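Home Economics Refresher, Unit 4: Setting the Table for a Crowd
Handout by Zinhle Le Roux – June 28, 2018

Reading before class: the Amwood booklet, first chapter. Ilona Fülöp has spare copies at the front desk.

I love this unit! We finally get to leave the formal place setting behind and talk about how people eat when they come over, which is mostly standing up, with one hand busy.

1. Shape of the table

A long table makes a line. A round one makes a huddle, and huddles talk more. If your table is long, you can borrow the effect with something round in the middle – a tray, a big mat, even a cake stand.

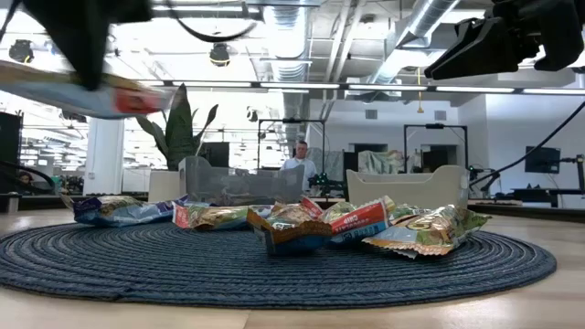 Fig. 1. Snack bags on a round woven placemat.

Texture counts for a lot too. Braided and woven mats look good on pale wood, and they hide crumbs far better than a plain cloth does.

2. Reach

Sit down at your own table and stretch out an arm without leaning. Wherever your hand lands is the edge of your easy reach. Anything past it has to be passed, and passing is slow (and how gravy ends up on sleeves). For a party of 20, plan on two serving spots with the same food at each.

Turntables are wonderful for this. Put the shared dishes on top, keep the tall ones toward the center, and leave a clear strip of table all around for plates. 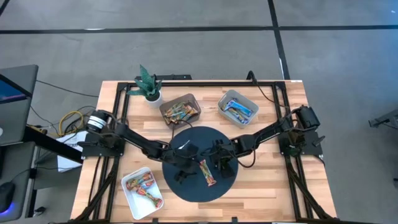

Fig. 2. Round black turntable on a butcher-block table.

3. Timing

Set out dry foods 30 minutes early and dips at the last moment. Drinks go on a separate surface, well away from the food, so the two lines never tangle.

For next time: sketch your own table from above, mark every seat, and draw each person's reach as an arc. Bring colored pencils! We'll use the same sketches again for the December holiday menus.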